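# How a robot learns to pick one cloth from a pile

Take a towel out of a laundry basket. You probably did it without thinking. Your hand found an edge, your fingers closed, and you pulled. For a robot, this is a hard job, and at the Bralla lab a small team has spent a long time working out why.

## Why cloth is difficult

A wooden block has one shape. If a robot knows where the block is and which way it is turned, it knows everything it needs in order to pick it up.

Cloth has no fixed shape. It can be flat, rolled, bunched or folded over itself. Drop the same cloth twice and it will land in two different ways. Parts of it are hidden under other parts, so a camera cannot see them.

Two cloths in a pile are harder still. The robot has to work out where one cloth stops and the other starts. If it grips both, both come up together.

## Learning from examples

One way to program a robot is to write a rule for every case. With cloth there are too many cases, so the Bralla team used a different method, called *learning from demonstration*.

A person moves the robot arms by remote control and does the job properly. While this happens, a computer stores two things many times each second:

- what the cameras see
- where the joints of each arm are

One complete run of the job is called a demonstration. Krum Ristić, who ran the recordings, collected 300 of them. Before each one he dropped the cloths again so that the pile was never quite the same.

Not all of the recordings could be used. In some, a cloth slipped and the person had to start over. After checking, 243 were kept.

## What the computer does with them

The computer program is called Ullero. It looks at a camera picture from a demonstration and guesses how the arms should move next. Then it compares its guess with what the person did.

The difference between the two is called the *error*. If the error is large, the program changes its own settings a little and tries again. It does this a very large number of times. This stage is called *training*, and it took almost 19 hours. The arms do not move at all during training - everything happens inside the computer.

## Squeezing the right amount

A gripper has two fingers that open and close. To lift cloth, it must pinch a fold. A fold is a place where the cloth doubles over and stands up a little.

If the fingers stay too high, they close on air. If they go too low, they push against the floor. Stojan Yordanov studied this part of the job. He found that the first version of Ullero often stopped too high, so he asked for more demonstrations in which the gripper pressed well down into the pile before closing.

## The steps of the job

The task is divided into parts, so that the team can say exactly where a run went wrong.

1. **Look.** The cameras take a picture of the floor of the cell. Colour helps at this point, because a red cloth on a blue one has a clear border.
2. **Choose.** The program picks a fold to aim for and decides which arm should reach for it.
3. **Pinch.** One arm reaches down and closes its gripper on the cloth. The left arm has a fold of the blue cloth between its fingers, with the red cloth crumpled on top of the blue just beside it. The right arm's gripper is open and empty.
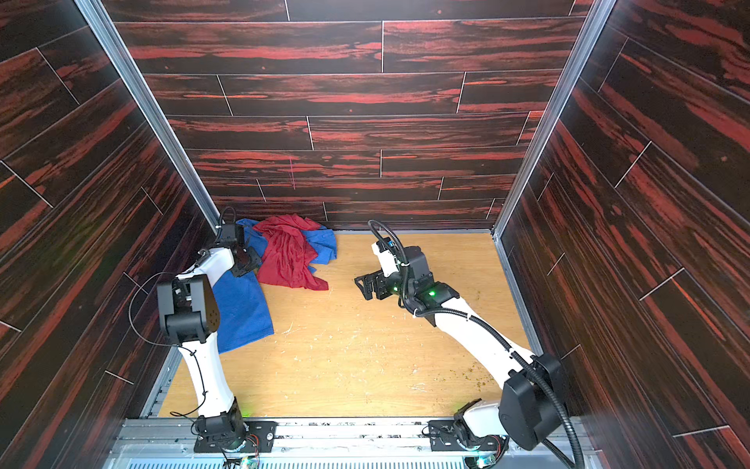
4. **Lift.** The arm holding the cloth moves up slowly. If the other cloth starts to come too, this counts as a mistake.
5. **Share.** The second arm takes hold of another part, so that the cloth hangs between the two grippers.

## How the result was tested

A fair test needs new piles. If the team used only piles that Ullero had met in training, the program might simply be repeating what it remembered.

The team also needed something to compare it with. They used an older program, Kelmendi, which always aims for the highest point of the pile. Both programs were given the same kinds of pile and the same two arms.

Ullero chose the correct cloth more often. Kelmendi was quicker, but the highest point of a pile often belongs to the wrong cloth. Both programs had trouble when the two cloths were the same colour, and that is the next thing the team will study.

## Words to know

**Demonstration:** one full run of a job, done by a person and recorded.

**Error:** the difference between the program's guess and the right answer.

**Gripper:** the part at the end of a robot arm that holds things.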